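1 January 2023

New year, new diary, same game. Up late with Plorkar again, so this will be short. Or not.

The snow map finally loaded at ten past midnight. Everyone outside banging saucepans and me sat there watching a progress bar. Worth it though -- the pass road is lovely. Proper hairpins, fog in the dips, little chapel at the top where the old map just stopped at a grey wall. Took the tanker up first, which was stupid. Jackknifed on the second bend. Reset. Jackknifed again. Swapped to the short flatbed and crawled it in third.

Delivered 21 crates of something to Umgate depot. Umgate is new as well, all sheds and sodium lights. The reversing bay is mean. You come in blind past a wall and the mirror on that side is still broken in the update, shows sky and nothing else. Tia Tapley says turn mirrors down to medium and then back up to high. Tried it. Sky.

Ate cold potatoes standing up. Slept till eleven.

Jeans and belt, while I remember. The brown one.

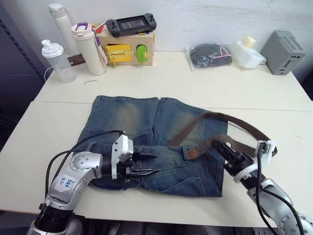 Folded, belt still through the loops.

Back on after lunch. Money is the problem now. Had 802 left after the repairs and the new tyres are 478 a pair, which is robbery for a pretend lorry. Bought one pair, front. Rears can wait. Took three short runs round the valley to build it back up, all boring, all gravel. Gravel is the best job if you just want to listen to the radio and not think. Missed a turning because I was singing.

Convoy at four with Tia. She picked the route, I picked the cargo, so we were both anoyed. She drives the big Chaudhry with the sleeper cab and won't hear a word against it. It does sound nice. It also takes up the whole road and I spent most of the climb staring at her rear lights. Lost her in the tunnel, then found her parked at the far end with her hazards on, eating crisps into the microphone.

We did the frozen lake crossing. Didn't know you could! There's a sign with a weight limit and a row of poles to follow. I was under, she was over, she went anyway. Ice made a horrible noise the whole way. Nothing happened. She was a bit disappointed I think.

Voice chat cut out twice. Not sure if that's the update or our router. Must ring about the router.

Clarar mod is broken, by the way. The one with the better rain. Gives purple squares on the windscreen now. Switched off till it gets patched, and the plain rain looks very thin after it. Also lost my saved radio stations, which took me ages to set up. Note to self -- back up the folder BEFORE the next one. Wrote the same thing here last January probably.

Reached level 99 on the last run, at the toll booth of all places. Little trumpet noise. Wanted to hit the next one before bed but my hands have gone stiff and the wheel clamp is slipping off the desk again. Needs a bit of rubber under it or somthing.

Shorts are a no until it warms up. Same go for sandals.

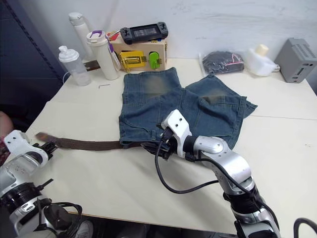
Tomorrow

Rear tyres, if the gravel pays.
Mirrors -- try low, then high. Ask on the forum if not.
Night run over the pass with the tanker. Slowly.
Tia wants the harbour route at seven. Said yes, must eat first.
Router people.
Bed before one. Wheel unplugged.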